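2018년 3월 5일, Brorkow 급식동 주방 자동화 구역 점검표
작성: Austra Priedītis (조리 2조)
대상: Vultari 양팔 로봇과 주변 작업대

지난 10월에 로봇이 들어온 뒤로 점검표를 세 번 고쳤습니다. 이번 판은 조리 2조 의견을 거의 다 반영했고, 칸도 훨씬 쓰기 편해졌어요! 표시는 **O**(양호), **△**(조치 필요), **X**(사용 중지)입니다.

## 1. 가동 전

- [O] 비상정지 버튼 2개 모두 작동
- [O] 바닥 노란 선 안쪽에 카트, 양동이 없음
- [△] 손목 케이블 덮개 고정 상태
- [O] 그리퍼 손가락 사이 이물질 없음
- [O] 전날 인수인계 메모 확인

**의견:** 케이블 덮개는 손으로 누르면 조금 들립니다. 가동에는 문제가 없지만 Cisurness 정비팀에 접수했고, 교체 전까지는 매 교대 시작 때 다시 눌러 봅니다. 인수인계 메모는 정말 좋아졌어요. 예전에는 "이상 없음" 한 줄이었는데 요즘은 어느 동작에서 멈칫했는지까지 적혀 있어서 읽는 재미가 있습니다.

## 2. 기기 앞 작업

- [O] 로봇 팔 속도 제한 '사람 근접' 모드
- [O] 조작 패널 앞에서 팔이 멈추는 거리 설정
- [△] 기기 윗면에 올려 둔 물건 정리
- [O] 작업대 모서리 파손 없음

**의견:** 제일 신나는 항목입니다. 전에는 기기 앞에 한 사람이 붙어 있느라 배식 준비가 늘 밀렸는데, 이제 그 사람이 재료 검수를 맡습니다. 검수 시간이 하루 62분까지 늘었고, 덕분에 납품 상자를 급하게 뜯는 일이 없어졌어요.
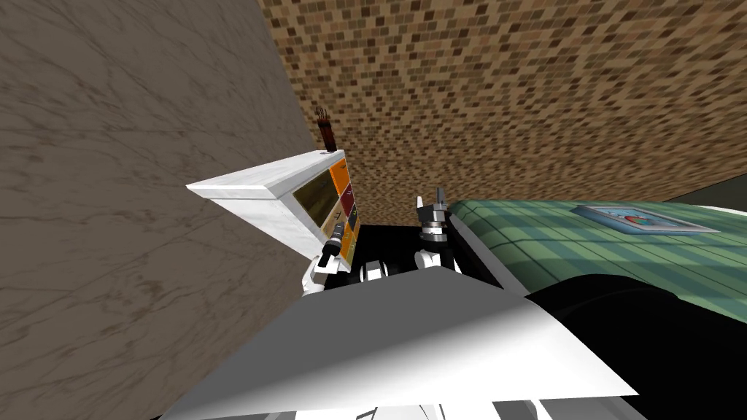
다만 일이 줄었다기보다 자리가 바뀌었다고 느끼는 분도 있습니다. 서서 기다리던 시간이 화면 보고 판단하는 시간이 됐으니 눈이 피로하다는 말이 나왔고, 그래서 감시 담당은 한 시간마다 교대하기로 했습니다. 윗면 물건은 팔이 지나는 길과 겹칠 수 있으니 선반으로 옮겨 주세요. 꽂아 두는 통도 마찬가지입니다.

## 3. 사람과 동선

- [O] 교육 이수자 19명 명단 게시
- [O] 팔 동작 반경 진입 전 "들어갑니다" 복창
- [X] 임시 보조등(사용 중지, 전선 피복 벗겨짐)
- [O] 청소 중 전원 차단 및 잠금표 부착

**의견:** 복창이 처음엔 쑥스러웠는데 지금은 다들 우렁찹니다. 신입분들이 오히려 목소리가 제일 커요! 잠금표는 건 사람만 뗍니다. 급해도 대신 떼지 말고 꼭 본인을 불러 주세요.

## 4. 가동 종료 후

- [O] 양팔 대기 자세 복귀
- [O] 그리퍼 세척, 건조
- [△] 정지 기록 입력

**의견:** 정지 기록 6건 중 한 건에 사유가 비어 있습니다. 누가 잘못했는지 따지려는 칸이 아닙니다. 지난번에 적어 주신 "행주가 걸림" 한 마디 덕에 행주 걸이 위치를 바꿨고, 같은 정지가 다시 나오지 않았습니다. 짧아도 괜찮으니 꼭 써 주세요.

## 조치 요청

| 항목 | 담당 | 상태 |
|---|---|---|
| 케이블 덮개 교체 | Cisurness 정비팀 | 접수 |
| 윗면 물건 이동 | 조리 2조 | 진행 |
| 보조등 폐기 | 시설 담당 | 대기 |
| 정지 사유 보완 | Priedītis | 진행 |

점검표에 넣고 싶은 칸이 있으면 게시판 옆 공책에 적어 주세요. 다음 판에 바로 넣겠습니다.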